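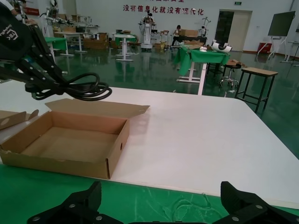 What is Kekana?

Kekana is a collection of 500 packing lists, typed out from the handwritten originals and shared so that anyone who studies how people name and sort their belongings can use them. The lists come from households moving in and out of Orngate, a small town where folks have been kind enough to let us copy what they wrote before the truck arrived.

What's in a list

People write these things in wonderfully different ways. Some give every box its own line and spell out each spoon, and some write "kitchen, rest of" and leave it there. We kept all of it, including the misspellings and the notes people left for themselves in the margins. Each list has 3 parts: the body text, the room labels (if the writer used any), and a plain field called remarks, where we put anything that didn't fit in the other two.

The files are simple comma-separated text and should open in any spreadsheet program. Line breaks in the body are stored as a vertical bar, so if you see a lot of those, nothing has gone wrong.

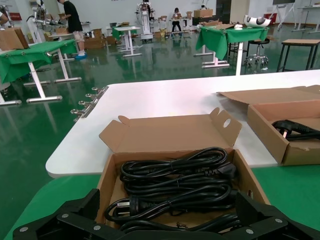
Coiled power cords in an open cardboard box, with a second box alongside.

How the lists were typed

Mbali Pretorius did most of the typing over one long November, and Davoud Moradi read everything back against the originals. Where the two of them couldn't agree on a word, the entry has a question mark in square brackets. You'll find a good many of those in the older lists, where the pencil has rubbed away – please don't guess at them and send us the guess as a correction unless you know the family or have seen the paper.

Names, street numbers and phone numbers were taken out. A person's first name becomes PERSON, even in something as harmless as "Grandpa's hats." Pet names stayed in, and we're rather glad they did.

A word on room labels

We went back and forth over whether to tidy these up. In the end we left the label as written and added a second column with a common name, so "den," "TV room" and "the back room" all sit next to the word "living." A set of 200 lists has these common names checked by both readers. The rest have been checked by one, and the column called readers tells you which is which.

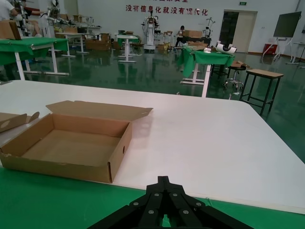

Known problems

Attics and garages are thin on the ground, as people seem to run out of patience by the time they get there. There are also 3 lists that mix two households, from couples moving in together, and we never found a fair way to split them. They're marked "joint" in the remarks.

An earlier copy of the data went around under the name Zinunness. Its row numbers don't match ours, so please use this one if you plan to cite particular lists.

Sharing and credit

You're welcome to use the lists for teaching, research or plain curiosity. Please credit the Umura project and mention the version date, 15th August. If you find a name we missed, write to Mbali before you tell anyone else and she'll take it out.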